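Petora Stovetop: wrist and overview recordings for manipulation on glossy surfaces

Dataset card and loader notes

Petora Stovetop is a set of arm recordings made at a kitchen counter with a black glass gas cooktop. It was put together to test the perception side of the Molero control stack, which had been tuned on matte benches and did poorly once there was a mirror under everything. The card covers what is in the release, how the streams line up and where the labels are weak.

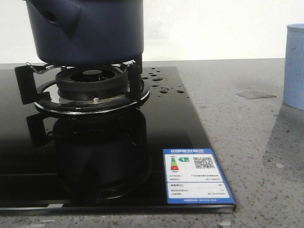

Maintained by the Petora data group, Wunmont
Last revised in March

Contents

The release holds 955 episodes. Of these, 816 passed the sync check and make up the default split. The remainder are in the folder named unsynced and the loader skips them unless you pass include_unsynced. Each episode has a fixed overview stream, a wrist stream, joint positions, gripper opening and a plain-text task string. Objects include a dark blue pot and a light blue cup. Water on the glass and the counter is labelled as its own class, "liquid", with droplets and puddles merged.

Known perception problems

Reflections are the main one. In the overview stream the burner shows up a second time, inverted, in the glass below it. Our stock segmenter gave the reflection its own instance in a lot of early episodes. The masks shipped here were corrected by hand, but the depth maps were not, so treat depth over the cooktop as unreliable. The grey speckled countertop is fine.

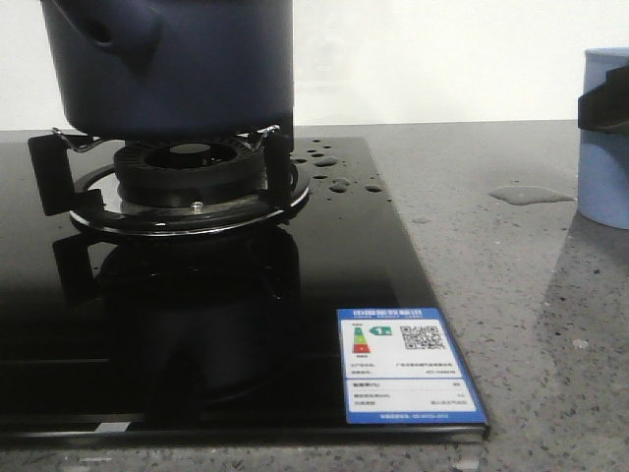 Thorlacius wrote on the tracker that masking out depth over the whole glass also threw away the pot supports, and that filling from the wrist stream worked better for them. We have since added a flag, depth_fill=wrist, which does this. It is off by default and slows loading.

Droplets are labelled only where an annotator could outline them at full resolution. Don't use the liquid class to measure coverage.

Calibration and frames

Poses are given in the arm base frame, in metres. The overview camera has one extrinsic for the whole release. The wrist camera was recalibrated partway through, so read its transform from the episode header and don't hard-code it. The gripper fingers are included in the wrist masks under "self". Knobs have keypoints for the grip and the white indicator line.
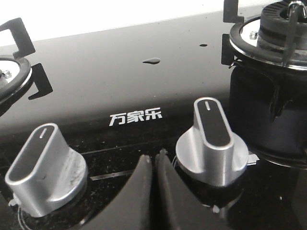

Wrist view: control knobs, brand logo and both gripper fingers.

Planner settings

Motions were planned with the Molero planner, version 2 of the config format. Files written for version 3 will load but ignore the clearance block, and that produces paths too close to the burners. Run molero-check on your config first. Collision geometry for the cooktop is a flat slab plus a cylinder for each burner. The knobs are padded boxes.

Cup episodes use a separate grasp sampler that allows tilted approaches. The wrist image can be well off level in these, so any model that assumes a horizontal counter edge should be given the gravity vector from the header.

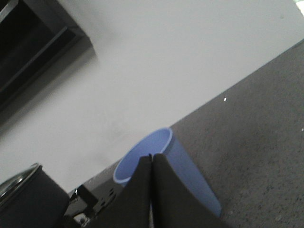 Can I train on the wrist stream without the overview stream?
The loader supports it with streams=wrist, though pot poses will be missing from episodes where the pot never enters the wrist view.

Splits

Train, validation and test are divided by session, so neighbouring episodes stay together. Please don't reshuffle them if you plan to report results against the baseline.

Licence and changes

Recordings and labels are free for research use. The loader is under the same licence as Molero. Label corrections go through the tracker; include the episode ID, the stream and the frame index.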